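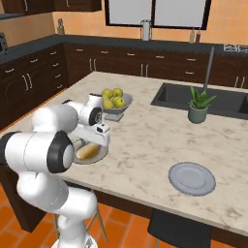 図4-1　キッチンカウンターの上、白い丸皿のパンと黄緑色のりんご

4　応募受付の設定（Plisto編）

この章では、Sukunen奨学基金の応募受付をPlisto上に作る手順を扱います。対象は各地区の受付担当者です。審査と送金は受付の設定に関わる部分だけを書き、残りは5章と6章に回しました。

Plistoの公式ヘルプには「かんたん設定なら、その日のうちに募集を公開できます」と書いてあります。公開はできます。ただ、かんたん設定で作った募集をそのまま使って困らなかった地区を、事務局はまだ知りません。本書では詳細設定だけを使います。ヘルプと本書で手順が食い違っている箇所は、事務局が試したうえで変えたところです。それでも疑わしいときは、テスト用の募集を作ってご自分の目で確かめてください。本書のほうが古くなっている可能性もあります。

本章の内容は12月11日（木）時点の画面に基づいています。

4.1　始める前に用意するもの

次のものがそろってから作業を始めてください。途中で探しに行くと、Plistoは入力中の画面を黙って閉じることがあります。

・管理者権限のあるアカウント（「編集者」では締切の設定画面が出ません）
・当年度の募集要項の確定版
・問い合わせ先として公開するメールアドレス
・推薦状の様式ファイル
・審査員の名簿と、それぞれの利害関係の申告書

注意：募集要項は必ず確定版を使ってください。「ほぼ確定」の要項でフォームを作り始めると、後で項目を差し替えることになります。公開後に差し替えた項目の回答は、画面からは消えるのに書き出しファイルには残ります。逆になることもあります。サポートに問い合わせたところ「仕様です」という返事でしたが、どちらが仕様なのかは書かれていませんでした。

4.2　募集枠を作る

1. 管理画面の左側のメニューから「募集」を開き、「新規作成」を押します。
2. 「かんたん」と「詳細」の選択が出るので、「詳細」を選びます。後から「詳細」に切り替えられるという説明が出ますが、切り替えると受付番号が振り直されます。
3. 「募集の名称」に、要項の表紙にあるとおりの名称を入れます。略称は使わないでください。応募者に届く自動返信の件名になります。
4. 「区分」は「奨学金（給付）」を選びます。初期値は「助成金（団体）」です。団体のまま進めると、高校生に法人番号の入力を求めるフォームができあがります。
5. 「公開状態」を「下書き」にします。
6. 「保存」を押し、一覧に戻って、名称の横に「下書き」と表示されていることを確認します。

メモ：手順5を飛ばすと、「保存」と同時に公開されます。過去に、項目がひとつもない募集に応募が届いた地区がありました。本人は応募を済ませたつもりでいたため、説明に手間がかかりました。

「類似の募集から複製する」というボタンもあります。前年度の募集を複製すれば早いように見えますが、締切、審査員の割り当て、自動返信の本文まで丸ごと引き継がれます。このうち締切だけは過去の日付だという警告が出ます。審査員と本文には何も出ません。複製を使う場合は、この章を最初から最後まで確認しながら進めてください。結局、新しく作るのと手間は変わりません。

4.3　応募者情報の項目

1. 「フォーム」のタブを開き、「標準項目を読み込む」を押します。
2. 読み込まれた項目のうち、「性別」「国籍」「保護者の勤務先」「世帯の写真」を削除します。
3. 「保護者の氏名」を「必須」から「任意」に変えます。
4. 「連絡先の続柄」を追加し、選択肢を「父母」「祖父母」「里親」「施設の職員」「後見人」「その他」「本人のみ」とします。
5. 「本人のみ」を選んだ場合に「保護者の氏名」が隠れるよう、表示条件を設定します。
6. 「プレビュー」で、すべての選択肢を順に選び、項目の出入りを見ます。

手順2で削除する項目は、どれも基金の選考に使いません。Plistoの担当者は「標準項目は多くの財団で使われている実績があります」と説明していました。多くの財団が初期値のまま消さずにいるだけかもしれず、実績という言葉だけでは何もわかりません。使わない個人情報は預からない、というのが基金の方針です。

手順3から5は、保護者と離れて暮らす応募者のための設定です。保護者欄が必須のままだと、その応募者は先へ進めません。空白を一文字入れれば通るという抜け道もありますが、応募者に抜け道を探させるようなフォームは公開しないでください。

注意：表示条件は、スマートフォンの画面では保存し直すまで反映されないことがあります。手順6のプレビューはパソコン画面のものです。スマートフォンでの確認は4.9で行います。

4.4　作文の項目

1. 「項目を追加」から「長文」を選びます。
2. 設問文を要項から写します。言い換えはしないでください。
3. 「上限」を4,000字にします。
4. 「下限」は空欄にします。
5. 「文字数の数え方」で「改行と空白を含めない」を選びます。
6. 「自動保存」を有効にします。
7. 「文章アシスト」を無効にします。

手順3の上限は要項に合わせたものです。上限いっぱいに書いた作文が有利になるわけではないことを、設問文の下の補足欄に必ず書いてください。書いておいても、ほとんどの応募者は上限に近づけようとします。それでも書かないよりはましだと事務局は考えています。

手順6の自動保存について、公式ヘルプは「入力内容は常に安全に保存されます」としています。事務局で試したかぎりでは、通信が切れている間の入力は保存されず、画面には「保存済み」と表示されたままでした。応募者向けの案内には、次の文をそのまま載せてください。

「作文は、別のアプリやノートで下書きをしてから貼り付けてください。自動保存だけに頼らないでください。」

手順7の文章アシストは、入力中の文を自動で言い換える機能です。初期値は有効です。便利かどうかは議論があるでしょうが、審査員が読みたいのは応募者の文章です。機能が直した文章と応募者の文章を後から見分ける方法は、Plistoには用意されていません。

4.5　添付書類

1. 「項目を追加」から「ファイル」を選び、書類ごとに別の項目を作ります。
2. 項目名は「在学証明書」「成績証明書」「活動の記録」とします。
3. 受け付ける形式に、PDFと画像の両方を指定します。
4. 「ファイル名を自動で変更する」を有効にします。
5. 「提出後の差し替え」を「締切まで可」にします。

書類をひとつの項目にまとめると設定は早く終わりますが、どの書類が足りないのかを一件ずつ開いて調べることになります。画面の隅に出る「まとめて受け付けるとスムーズです」という提案は、応募者にとってスムーズという意味のようです。受付側の都合は考えられていません。

画像を受け付けるのは、スキャナーを使えない応募者がいるためです。スマートフォンで撮った証明書は、文字が読めればそれで構いません。影が写り込んでいる、紙が曲がっている、といった理由で差し戻さないでください。

注意：「書類の自動判定」は無効にしてください。証明書の種類を見分けて不備を知らせる機能という触れ込みですが、試験用に入れた本物の在学証明書を「レシートの可能性があります」と判定しました。同じファイルをもう一度入れると、今度は問題なく通りました。判定の根拠を表示する画面は見つかりませんでした。

4.6　推薦状の受け付け

推薦状は、推薦者が直接Plistoに入れる方式にします。応募者を経由させる方式も選べますが、推薦者が率直に書きにくくなるうえ、提出を頼む負担がすべて応募者にかかります。

1. 「項目を追加」から「第三者提出」を選びます。
2. 「依頼できる人数」を2に設定します。
3. 推薦者の立場を選択肢で尋ねる項目を加え、「学校の教員」「部活動やクラブの指導者」「施設の職員」「勤務先の上司」「地域の活動の責任者」を入れます。
4. 「親族を除く」の確認欄を加えます。
5. 依頼メールの本文を、本書付録の文面に差し替えます。
6. 「応募者による閲覧」を「不可」にします。
7. 「提出状況の表示」を「可」にします。

手順6と手順7は画面上で隣り合っていて、名前もよく似ています。前者は推薦状の中身、後者は届いたかどうかだけの表示です。取り違えると、中身が応募者に見え、届いたかどうかは見えない、という一番困る組み合わせになります。設定後、必ずテスト用の応募者として入り直して確かめてください。

手順5を省かないでください。標準の依頼メールには「ご登録はわずかな時間で完了します」とあり、会員登録が前提になっています。実際には、推薦者は登録しなくても提出できます。その入口へのリンクが、本文のいちばん下に小さな字で置いてあるだけです。付録の文面では、このリンクを冒頭に移しました。

メモ：依頼メールは迷惑メールに振り分けられることがあります。Plistoの管理画面にある「到達率」は、相手のサーバーが受け取った割合にすぎません。推薦者が読んだかどうかは電話で聞くのが確実です。

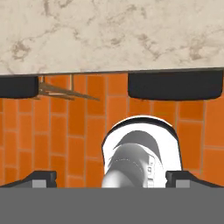
締切は、応募者の提出と推薦状の提出とで別々に設定します。Plistoの標準では両方が同じ日時にそろっており、「締切を統一すると管理が簡単です」という説明まで付いています。統一して簡単になるのは設定画面だけで、応募者が最後の晩に推薦者の名前を入れた場合、推薦者にはほとんど時間が残りません。オレンジ色の煉瓦模様のタイル壁が段ごとに継ぎ目をずらして張ってあるように、締切もずらして置くと考えてください。応募、推薦状、書類の差し替えの切れ目が縦に一本に通っていると、ひとつの遅れがそのまま下まで抜けます。

4.7　締切を設定する

1. 「日程」のタブを開きます。
2. 「全体の締切を使う」のチェックを外します。
3. 「応募の締切」に要項の日時を入れます。
4. 「第三者提出の締切」を、応募の締切の7日後にします。
5. 「時間帯」が日本時間になっていることを確認します。
6. 「締切後の猶予」を15分にします。
7. 「保存」を押し、いったんログアウトしてから入り直し、日時が変わっていないことを見ます。

手順5の時間帯は、管理者個人の設定と募集の設定の二か所にあります。個人の設定を直しただけでは、応募者の画面に出る締切は変わりません。どちらの設定が優先されるかについて、公式ヘルプの記述はページによって違います。両方を日本時間にしておけば、どちらが正しくても差し支えありません。

手順6の猶予は、送信ボタンを押してから書類の転送が終わるまでの時間を見込んだものです。応募者には知らせないでください。知らせると、それが新しい締切になります。

注意：「締切前の自動リマインド」は、提出を終えた応募者にも送られます。除外の設定はありますが、締切をずらしている募集では効きませんでした。リマインドを使わず、未提出者だけを一覧から抜き出して、手作業で送ってください。

4.8　審査員の登録とAgudeloの扱い

受付の段階で審査員を登録しておきます。締切後にまとめて登録しようとすると、招待メールの有効期限と重なり、再送を繰り返すことになります。

1. 「審査」のタブから「審査員を招待」を開きます。
2. 名簿の順にメールアドレスを入れます。
3. 役割は「審査員（閲覧と採点）」とします。「審査員（全権）」は選ばないでください。
4. 「氏名と学校名を隠す」を有効にします。
5. 利害関係の申告書を見ながら、地区ごとに除外を設定します。
6. 「審査員どうしの採点の表示」を「確定後のみ」にします。

手順4の設定で隠れるのは、氏名欄と学校名欄だけです。作文の本文や添付書類に書かれた名前はそのまま見えます。管理画面には「匿名審査」という緑色の印が付きますが、あの印は設定がオンであることを示しているだけで、審査が匿名になったことの保証にはなりません。要項に匿名審査と書く場合は、作文に自分や学校の名前を書かないよう、設問の補足欄でも案内してください。

Plistoには、Agudeloという採点補助の拡張機能を接続できます。作文を読み取って参考点を付け、似た作文をまとめて表示するものです。接続の案内が管理画面の上部に繰り返し出ますが、当基金では使いません。理由を問い合わせてくる地区があるので、ここに書いておきます。

事務局では、Agudeloの試用版に過去の作文を通し、審査員の採点と比べました。同じ作文を続けて入れても点が変わり、段落の順を入れ替えただけで大きく上がったものもありました。家庭の事情を淡々と書いた作文の点が低く、決意を述べる言葉の多い作文の点が高いという傾向も見られました。試した量は多くなく、これで製品の良し悪しを言い切るつもりはありません。ただ、選考に使えると言うための材料は、それよりもさらに足りませんでした。

「参考点なので審査員は無視できます」という説明も受けました。画面の一番目立つ場所に出ている数字を無視しながら採点できる人がどれだけいるのか、その資料も求めましたが、届いていません。

接続を解除する手順は次のとおりです。

1. 「拡張機能」を開きます。
2. Agudeloの行の状態を見ます。「未接続」なら何もしなくて構いません。
3. 「試用中」または「接続済み」なら、「停止」を押します。
4. 続けて「データの共有」を開き、「作文」「添付書類」のチェックを両方外します。

手順3の「停止」だけでは、データの共有は止まりません。手順4まで行ってください。

4.9　公開前のテスト

テストは、必ず設定をした人とは別の人が行ってください。設定をした本人は、どこを押せば通るかを知っています。

1. テスト用のメールアドレスを、応募者用と推薦者用に別々に用意します。
2. 「テスト公開」を押し、発行された限定リンクを控えます。
3. スマートフォンで限定リンクを開き、応募者として最初から入力します。
4. 作文の欄に、上限を超える文章を貼り付けます。超過の表示が出ること、文章が途中で切り捨てられていないことを見ます。
5. 連絡先の続柄で「本人のみ」を選び、保護者の氏名が隠れることを見ます。
6. 書類を添付し、別のファイルに差し替えます。
7. 推薦者に依頼を出し、推薦者用のアドレスで受け取って、登録せずに提出します。
8. 応募者の画面に戻り、推薦状が「提出済み」になること、中身が開けないことを見ます。
9. 入力の途中で画面を閉じ、もう一度開いて、どこまで残っているかを記録します。
10. 審査員として入り、氏名と学校名が隠れていることを見ます。

手順4を軽く見ないでください。ある版のPlistoでは、上限を超えた部分が何の表示もなく削られ、結びの段落がない作文が提出されていました。修正済みという連絡はもらいましたが、修正済みと言われたものほど確かめる価値があります。

「自動テスト」のボタンは、押しても害はありません。ただし、調べているのは必須項目が存在するかどうかだけのようです。すべて緑になった募集で、手順7が失敗したことがあります。自動テストの結果を、手作業のテストの代わりとして記録表に書かないでください。

テストが終わったら、テストの応募を削除します。削除しても受付番号は欠番になります。最初の応募者の受付番号が途中から始まっても、不具合ではありません。

4.10　公開する

1. 「公開状態」を「下書き」から「公開」に変えます。
2. 「検索への掲載」を「しない」にします。
3. 「保存」を押します。
4. ログインしていない状態のブラウザで公開用リンクを開き、表示を確かめます。
5. 公開用リンクを事務局に送ります。基金のサイトへの掲載は事務局が行います。

手順2は、Plistoの総合検索に募集を載せるかどうかの設定です。載せれば応募が増えるというのが先方の説明ですが、実際に増えたのは要件に合わない応募でした。総合検索の一覧では、応募資格の欄が途中から省略されて表示されます。読まずに応募した人を責めるのは筋違いでしょう。

メモ：公開は、できれば問い合わせを受けられる時間帯に行ってください。公開の予約機能もありますが、予約した時刻とずれて公開されたことがあり、原因の説明はまだ受けていません。

4.11　受付期間中の作業

受付期間中は、次の作業を決まった順に行います。

1. 「応募一覧」を開き、新しい応募の書類を確かめます。
2. 読めない書類、足りない書類があれば、個別に連絡します。
3. 「第三者提出」の一覧で、依頼メールが戻ってきていないかを見ます。
4. 一覧を書き出し、地区の保管場所に日ごとに分けて保存します。

手順4は面倒でも続けてください。Plistoは「自動でバックアップされています」と言いますが、そのバックアップから利用者が自分で戻す方法はありません。サポートに頼んで戻してもらった例では、返事が来る前に締切が過ぎました。

管理画面の最初に出るグラフは、見なくて構いません。「応募の見込み」という点線は、前年の数字に何かを掛けたもののようですが、何を掛けているのかは公開されていません。点線を下回ったからといって、締切の延長を申し出ないでください。延長は、要項で定めた事情がある場合に限ります。

応募者からの問い合わせに答えるときは、選考の見通しに触れないでください。「書類がそろっているので大丈夫です」という返事は、書類の話のつもりでも、合格の話として受け取られます。「書類は受け付けました」で止めます。

4.12　Starnovellとの連携（受付時に必要な部分のみ）

給付の送金にはStarnovellを使います。受付の段階で行うのは、口座の情報を集めないように設定することだけです。

1. 「連携」のタブからStarnovellを開きます。
2. 「応募時に口座を登録させる」を無効にします。
3. 「採用後に登録を案内する」を有効にします。
4. 「本人名義のみ」を有効にします。

手順2を有効にしておくと採用後の送金が早くなる、という説明は正しいと思われます。しかし、採用されない応募者の口座の情報まで預かることになり、その削除は一件ずつ手で行わなければなりません。送金が少し遅れても、こちらのほうがよいと基金では判断しています。

本人名義の口座をまだ持っていない応募者については、採用後に6章の手順で対応します。受付の段階で口座の有無を尋ねないでください。

注意：Starnovellの管理画面には「送金保証」という表示があります。利用規約を読むと、保証されているのは送金の指示を受け付けることで、期日までの着金は対象外です。応募者に着金日を約束しないでください。

4.13　うまくいかないとき

症状：応募者から「送信ボタンが押せない」と連絡がある
必須項目の空欄を疑う前に、隠れている項目が必須になっていないかを見てください。表示条件で隠した項目も、必須のままだと送信を止めます。画面には何の表示も出ません。

症状：推薦者が「リンクが無効」と言われる
依頼メールを転送して開いた可能性があります。リンクは最初に開いた端末と結び付けられます。応募者の画面から再送してもらってください。公式ヘルプにはブラウザの更新を勧めると書いてありますが、それで直った例はありません。

症状：応募の件数が画面によって違う
一覧の件数には入力途中のものが含まれ、グラフの件数には取り下げたものが含まれます。報告には、書き出したファイルで「提出済み」の行を数えた数字を使ってください。

症状：締切の表示が端末によって違う
4.7の手順5に戻り、二か所の時間帯を見ます。両方とも日本時間なのに違う場合は、表示された画面を保存して事務局に送ってください。応募者に不利にならない側の時刻で扱います。

症状：管理画面の並びが本書と違う
画面の改定は予告なく行われます。前回は9月で、お知らせのページに載ったのは改定の後でした。名前の似た項目を推測で選ばず、どの手順で止まったかを添えて事務局に連絡してください。

サポートへ問い合わせる場合は、受付番号、操作した時刻、画面の表示をそのまま書き写したものを送ります。応募者の氏名や作文は送らないでください。「確認のため全データへのアクセスを許可してください」という返信が来ることがありますが、これまでの問い合わせで、許可しなければ解決しなかったものはありません。許可を求められた時点で、返信せずに事務局へ転送してください。

関連する項目：5章「審査の進め方」、6章「採用後の手続きと送金」、付録「推薦者への依頼メール文面」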